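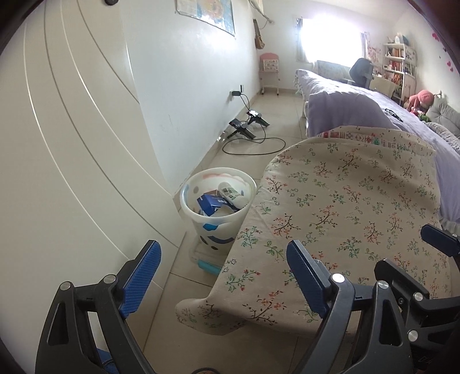 흰 벽 침실. 글쓴이 첨부

침실 흰 벽 다시 칠할 때 무광이냐 반광이냐
작성자: 콩국수반그릇 | 8월 | 조회 2372

침실 벽을 다시 칠하려고 합니다. 색은 그대로 흰색으로 가고, 광만 고민입니다. Kokon 무광을 사려고 했는데 매장에서는 침실도 반광이 관리하기 편하다고 하네요. 벽지 위에 칠한 벽이고 마지막으로 칠한 게 9년 전입니다. 젯소는 꼭 해야 하나요?

댓글

모서리아홉
침실이면 무광입니다. 반광은 저녁에 스탠드 켜면 벽지 이음매가 다 보입니다. 저는 Kokon 무광으로 두 번 칠했고 불만 없습니다.

늦은밤보리차
저는 반대입니다. 무광은 손때가 묻으면 닦은 자리만 번들거려요. 스위치 주변하고 침대 머리 쪽은 1년이면 표가 납니다. Gresmont 반광 쓰고 나서는 물걸레로 닦고 끝입니다.

모서리아홉
닦을 일이 얼마나 된다고요. 남은 페인트 조금 덜어 두었다가 덧칠하면 됩니다.

늦은밤보리차
덧칠하면 그 자리만 색이 뜹니다. 같은 통 페인트라도 1년 지나면 벽 쪽 색이 변해 있어요.

삼거리철물
둘 다 맞는 말인데 벽 상태가 먼저입니다. 벽지가 들뜬 곳이 있으면 칼로 째고 풀부터 넣으세요. 예전 페인트가 수성이고 손으로 문질렀을 때 가루가 안 묻어나면 젯소는 생략해도 됩니다. 가루가 묻으면 Nistor 젯소 한 번 얇게 바르세요. 마르는 시간은 통에 적힌 대로 지키시고요.

콩국수반그릇(글쓴이)
방금 문질러 봤는데 창 쪽 벽만 가루가 조금 묻습니다. 이 벽만 젯소를 해도 되나요?

삼거리철물
됩니다. 대신 모서리에서 끊으세요. 벽 중간에서 끊으면 경계가 보입니다.

느린롤러
Ilulard에서 나오는 저광은 어떤가요? 무광하고 반광 중간쯤이라 저는 그걸로 정착했습니다. 배송비 빼고 한 통에 43,000원 줬습니다.

늦은밤보리차
저광이면 저도 찬성. 다만 Ilulard 흰색은 노란 기가 좀 있어서 천장이랑 안 맞을 수 있습니다.

느린롤러
저희 집은 차이를 모르겠던데요. 샘플이 3000원이니까 작은 걸로 먼저 칠해 보세요. 낮이랑 밤에 한 번씩 보시고요.

모서리아홉
샘플은 꼭 두 번 칠하고 판단하세요. 한 번 칠한 건 밑색이 올라옵니다.

콩국수반그릇(글쓴이)
답변 감사합니다. Ilulard 저광이랑 Kokon 무광 샘플 주문했고 금요일에 온답니다. 창 쪽 벽은 젯소 하고 칠하겠습니다.

댓글 12 | 공유 9

관련 글
벽지 위 페인트, 나중에 도배할 때 문제 되나요
롤러 털 길이 고르는 법
Nistor 젯소 건조 시간 질문
걸레받이 먼저냐 벽 먼저냐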